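Nafula Mabula
2024-07-22

A thread on what we learned from 2,348 demonstrations of packing small household things into a box. The paper is with reviewers, so I write only the main points. 1/

The question was simple. When people show a task to a policy with hand-held grippers, is it better to have many demonstrations in one tidy place, or fewer in many ordinary homes? Everyone has an opinion on this. We wanted a number. 2/

Method. We call the data set Kombo. Every demonstration is made by a person holding the grippers, and no robot arm is present. Later the same policy runs on a real arm, with the same fingers and the same camera position. 3/

We trained two policies of equal size. The first saw only our lab table at Fliddale. The second saw 44 homes, and no home gave more than a small part of the data. Both received the same number of demonstrations. This point was important to Karim Shboul, and he was right to insist. 4/

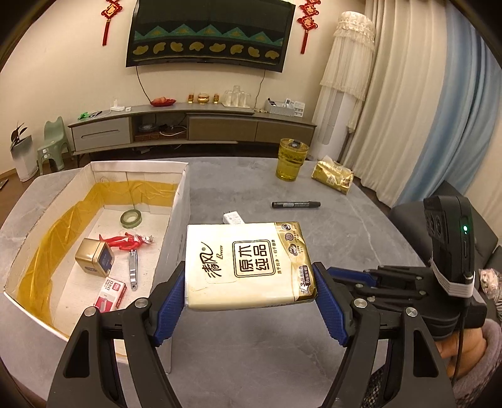 Pack of tissues between the blue pads, with the open box on the left and the second gripper on the right.

Soft packs were the hardest class for us. A tin has one width. A pack of tissues has the width you give it, so the opening of the gripper says little about whether the grasp is good. The policy must learn this from the picture of the pack near the pads. 5/

Result. We ran 633 test trials in rooms that neither policy had seen. The home policy was clearly better at the first grasp, and the difference was largest for soft and shiny packaging. For rigid objects the two were close, closer than I expected in April when we wrote the plan. 6/

Placing is another story. Once the object was held, the lab policy put it into the box nearly as well as the other. So I would not say "homes are always better". I would say that variety helps most at the moment of contact. 7/

Which kind of variety? We tried to separate table surface, light and background. Table surface mattered most. Background mattered less than we feared, even with curtains, televisions and sofas in view. I do not have a good explanation and I would be glad to hear one. 8/

A limit: the people who made the demonstrations became faster with practice, and the later homes have shorter demonstrations. We corrected for length, but maybe not for everything that comes with it. Karim is repeating the comparison with the order of homes mixed. 9/

Another limit: we tested with only 2 boxes, both with the top open. Please do not read our results as a claim about lids. 10/

Thanks to Endus for the computing time and to all the families who gave us their tables for an afternoon. If you work on soft packaging and your results disagree with ours, please write to me. I would like to compare the trial sheets before we prepare the final version. 11/11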